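Skerka tableware range sent back for revised rim and tray dimensions

Tuesday, May 30, 2023

Mulden has deferred release of its Skerka tableware range to June after bench handling checks led to changes in two of the pieces. The range comprises a bowl, a saucer, a rectangular serving tray and a wooden spoon, sold singly or as a place setting.

Product manager Catríona Ní Bhriain said the checks dealt with placement and pick-up on a flat surface, with the pieces set out in the order a café worker would reach for them. The bowl and saucer are treated as one item for this purpose. The tray and spoon are treated as another.

The tray rim is the main item under revision. It was drawn at a height of 12 mm, and the technical file now calls for a lower profile on the long sides so that a spoon can be laid down flat or lifted by the handle at a shallow angle. Corner radius is unchanged. Colour is also unchanged – light green for the tray, white for the bowl and saucer, with a thin brown line at the saucer's edge. 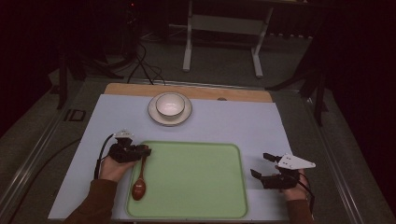
The second change concerns the spoon. Fiachra Lynch, who wrote the handling procedure, has asked for a slimmer handle with the same overall length. The oval bowl of the spoon keeps its present outline. Lynch said the existing handle met the drawing but sat too close to the upper tolerance at the neck, where most users take hold of it.

The ceramic bowl passed without comment. Its foot seats evenly on the saucer and the two can be carried together or separated, according to the procedure. Stacking was assessed in an earlier round and was not repeated.

A total of 659 placements have been logged since the procedure was adopted. Of these, 34 were recorded as faults, most of them entered against the spoon and tray pairing. Results by piece will be included in the specification sheet supplied to wholesale customers.

Distributor Karel has been advised of the new schedule. Orders already placed for the bowl and saucer will be filled as planned. Orders that include the tray will be held until the revised moulds are approved, a step Ní Bhriain expects to take five working days.

Wholesale catalogue numbers stay the same for all pieces.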